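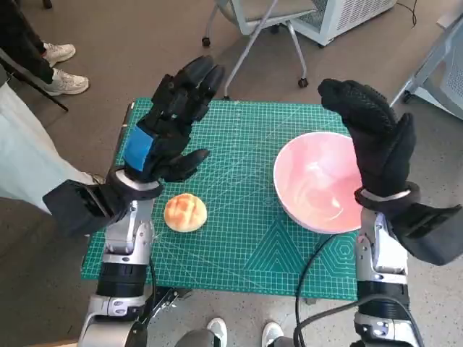

Bun to bowl, head cam view, from a run.

Bun to bowl: 30 demos vs 108, same score??
Clokier forum > Manipulation > Results

conumix
Wed 15 July
Quick one before I lose the afternoon. Trained the two-hand policy on 108 teleop demos, then again on a picked set of 30. Picked = operator never pauses over the bun. Same success on bun into bowl, near enough. Same training steps, same head camera, bun and bowl moved between runs. Am I fooling myself?

forsberg_k
How many trials per policy?

conumix
6 positions, one go each. I know

forsberg_k
Then you haven't got a result. One lucky grasp and the order flips. Do proper repeats and come back.

slegoff
Bit harsh. We saw the same thing in March with cups – hesitation in the demos taught the policy to hover. Hand would sit over the cup and never commit. Cutting the slow ones fixed most of it. Solène

forsberg_k
Cups don't squash. Also did you pick the 30 before or after seeing the first policy fail? Matters a lot.

conumix
After. Hm. Picked on pause length only tho, didn't look at which positions it failed on.

vukemitz
Is the mat grid in the training images? Bet it's reading position off the lines. Try plain cloth under it

conumix
Yes grid is in, never masked it. Can try cloth tomorow.

slegoff
Don't change both at once please. Repeats first, then the cloth.

vukemitz
Disagree, cloth takes a minute and if both policies drop to nothing the repeats were wasted

a.besnard
What's the control for the 30? You need a random 30 out of the 108 as well, otherwise you can't say if it's the picking or if the task just needs fewer demos. I'd run that before anything else.

conumix
OK that one hurts, should of done it. Random 30 is training now – 500 epochs, same as the others. Left hand for the bun in all of them, will post the numbers by position.

forsberg_k
With repeats

conumix
With repeats.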